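We use cookies to remember your settings on this site. Accept all / Manage preferences

Susside cell: simulated wrist-view set and upkeep notes

Maintained by Pouran Naseri. Setup notes by Tsutomu Amano. Last revised 17 April 2018.

# What this is

Rendered images from the simulated copy of the Susside cell, plus the notes we use to keep the simulated cell and the real one in step. The real cell is a single arm on a bench with a two-finger gripper and a camera mounted behind the wrist. The simulated cell has the same arm, gripper and camera mount, and a changeable set of kitchen objects.

The set was made to check camera mounting and finger alignment after service. People have since used it for grasp training. That is fine, but read the limits section first.

# Contents

- `renders/` - 3,000 color images, PNG
- `poses/` - 3,000 text files, one per image, with joint angles and gripper opening
- `holdout/` - 200 images with poses, kept out of tuning
- `cell/` - the scene file, the camera file and the gripper meshes
- `log/` - service log for the real cell, plain text

File names match between `renders/` and `poses/`. The holdout images come from the same scene file with different object placements.

# Setting up the simulated cell

1. Load the scene file from `cell/`. Do not load the older Utmont scene. It has the previous bench height and the arm will start inside the tabletop.
2. Load the camera file second. If it goes in first, the scene file resets the lens values without a warning.
3. Home the arm, then open the gripper fully. Both fingers should show in the wrist view.
4. Run `check_view` and compare with the reference pose. If the fingers sit unevenly, fix the mount offset in the camera file. Do not move the finger meshes to make the picture look right.
5. Save a copy of the camera file before you change anything else.

# Looking after the real cell

The camera bracket is held by 2 screws. They work loose over time, and the first sign is a slow drift in the view check - the left finger creeps toward the middle and the right one moves out. Tighten them with the arm powered down and the brake on, then run the view check again.

Finger pads are Malabanan parts. Swap them as a pair. A new pad next to a worn one closes off center, and that shows up later as bad poses on narrow objects.

The wrist cable should have enough slack for a full turn of the last joint. In March we replaced one that had been clipped too tight after a pad change. The clip now goes on the forearm side only. The spare cable is in the drawer under the Gultberg controller.

Write every change in the service log, including the small ones. Tsutomu spent most of an afternoon on a mount error that was really an unlogged pad swap.

# Known limits

- Lighting is fixed. There is no flicker and no glare off the bench.
- Large objects can block much of the wrist view. We left those images in.
- Some object surfaces are plain, with few marks to match against. Feature matching does poorly on them.
- Objects may hang or overlap in ways a real bench would not allow. The placement script checks for contact with the arm but does not check for support.
- Pad wear is not modeled.

# Changes

The mount offset was updated to match the bracket now on the real arm. Poses were written again from the new file. Images made with the old offset were removed, so if you have an earlier download, delete it before unpacking. Mixing the two gives a small constant error that is hard to spot by eye.

Send corrections to Pouran, with the image name and the version of the camera file you used.
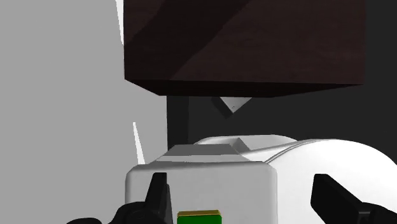
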